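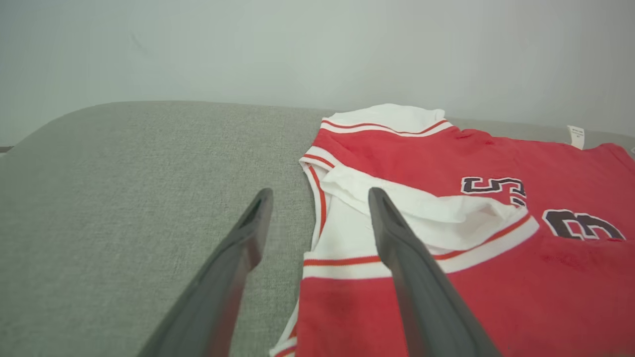
Fig. 2. Wrist view, jersey task: fingers at the folded white section.

Week 5 - Soft goods and the Jondudar kit

Trenen sells the Jondudar as a two-finger gripper with a wrist camera and software, priced at £2189. We've had one on the Serkstead bench since January and I'm really taken with it! Cloth is a lovely, awkward thing to grasp, and a jersey gives you folds, trim and big printed numbers all at once.

Points to look at:
- how far apart the fingers are compared with the width of the fold
- which edges the camera can still see past the fingers
- red cloth against pale grey: easy to pick out, but what about white on grey?

Read Cruickshank, chapter 2, before the lab. Bring a garment of your own - the floppier the better.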